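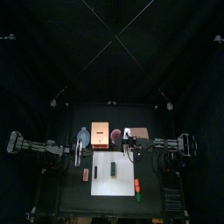
The Planner Is Not the Product

I sat through another demo in September. Two arms, one table, a sentence typed into a box, and a diagram on the big screen showing a language model handing subtasks to a policy, which handed joint targets to a controller. The diagram had rounded corners and little drop shadows. The room liked the diagram very much. I was looking at the bottom of it, where a thin gray strip said "drivers, calibration, logging."

That strip is where I have spent most of my working life, so take what follows as the complaint of an interested party.

My view is that software for two-armed manipulation is being bought and funded from the top down, and that most of the money is going to the layer that fails least often. When I go through failed runs with a team, I rarely find a plan that was foolish. "Pick up the eraser, put it on the mat" is a fine plan. A child could write it. What I find is a camera transform somebody last checked before a bracket was loosened, or two arms with clocks that disagree, or a gripper command that was accepted, queued and carried out a beat after the state it was computed from had stopped being true.

Koppel, the stack I know best, is a fair case. It has a good planner. It will reorder steps, notice that a cup blocks a box, and decide which arm should go first. It also shipped for two releases with a hand-eye calibration routine that reported success whenever the solver converged, whether or not the answer put the gripper anywhere near the object. Hacer Soylu, who I worked with at the time, added a check that touched the tip of each arm to the same point and compared the numbers. It took her an afternoon. It was the most useful piece of code we merged that year and it never made it onto a slide.

The usual reply is that learning will wash all this out. Train end to end on enough demonstrations and the policy absorbs the bad calibration, the lag, the sag in the elbow. I have heard this from people I respect, Edgars Hunt among them, and there is something to it. A policy trained on one rig does learn that rig's lies. Then you swap a servo, or move the table, or ship the thing to a second site, and the lies change. You now have a policy with the old errors baked into its weights, where no one can read them, and your remedy is to collect more data. I don't call that absorbing a problem. I call it moving the problem somewhere with worse tools.

And the data itself comes off the same neglected strip. I once looked through a set of 2199 two-arm episodes that a partner was keen to share. The left arm's joint states were logged when they were read. The right arm's were logged when they were written to disk. On slow single-arm picks you would never care. On anything where one hand passes to the other, the recording described a handover that had not taken place in quite that way. Three groups had already trained on it. All of them had explained their weak handover numbers by saying that bimanual coordination is hard, and it is hard, but they had no way of knowing how much of the hardness was theirs.

I'll grant the other side one more thing. Plalasia's perception module is better than anything I could have built ten years ago with a large staff and no deadline. It finds see-through bottles. It does not fall apart when a dark object sits on a dark table. I have used it and would use it again. But it returns a pose with a confidence value, and I have yet to meet a planner that does anything with the confidence value beyond comparing it to a constant. Ask where the constant came from and you get a shrug, or a commit from someone who left.

What would change my mind? Show me the failures sorted by layer. Not a success rate, which tells me how kind the object set was, but a log where each failed run has been traced to a cause by a person who could have blamed any part of the stack. Rūta Jaunzems tried to make this a condition for reporting results inside our group and lasted 4 months before the paper deadlines beat her. She was right and I should have backed her harder than I did.

Until I see that kind of accounting I will go on asking the same dull questions at demos. When was it last calibrated, and what would have told you if it had gone wrong? Which clock stamps the joint states? What does the right arm do if the left one stops answering? At the September demo the presenter took the first question and promised to get back to me on the others. I have left the email thread open.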